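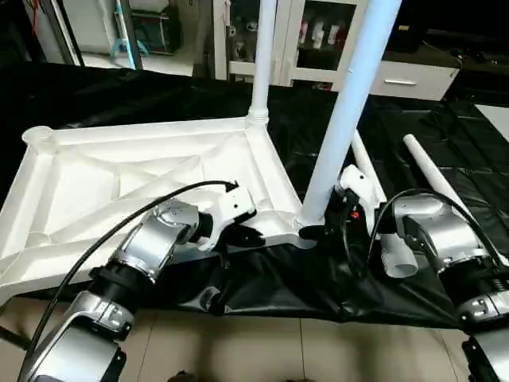

Figure 4.1 A moulded plastic base with raised edges and diagonal ribs.

Print this chapter | E-mail this chapter
2 comments | 16 shares

Chapter 4
Ribs, Walls and Stiffness in Moulded Parts

Eugénie Lecomte and Euan MacLeish

4.1 Why thin parts bend

A flat sheet of plastic is a poor beam. Its resistance to bending depends on the cube of its thickness, so a sheet of twice the thickness is eight times as stiff. The designer might therefore be tempted to make every part thick. Two costs stand in the way. The first is material. The second, often the larger, is cooling time: the time a moulded wall needs before it can leave the tool rises with the square of its thickness. A wall made twice as thick takes four times as long to cool, and the machine can do no other work while it waits.

The usual answer is to keep the wall thin and to place some of the material further from the middle of the section. Ribs and raised edges both do this. A rib is a narrow upright wall joined to the main wall along one side. A raised edge, or flange, does the same work at the border of the part, where a free edge would otherwise buckle.

4.2 Direction of ribs

A rib stiffens the part mainly along its own length. Ribs laid parallel to one side leave the part weak across that side, and they do little against twisting. Diagonal ribs that cross, as in Figure 4.1, resist twist well, provided that they are joined firmly to the outer walls. Where two ribs meet, the section is locally thicker – this point cools last and may leave a sink mark on the opposite face. Some designers core out the crossing with a small hollow ring.

4.3 Rib thickness

A common rule sets the thickness of a rib at its root between one half and two thirds of the main wall. Thicker ribs cause sink marks; much thinner ones may fail to fill. The sides of the rib are given a slight taper, called draft, so that the part can be pushed out of the tool. The root is rounded, as a sharp inner corner raises the local stress.

Worked case. The Costigan tray was first moulded at Lorside with a plain floor and no ribs. Under the test load the floor sagged too far. Amparo Paucar kept the wall as it was and added crossed ribs, and a trial batch of 1,000 trays was run. The cooling time did not change. The full calculation is given in Section 4.6.

4.4 Terms used in this chapter

Second moment of area: a measure of how far the material of a section lies from its neutral axis.
Boss: a raised round feature that takes a screw, pin or post.

Contact Plollen Press | Copyright Plollen Press | Back to top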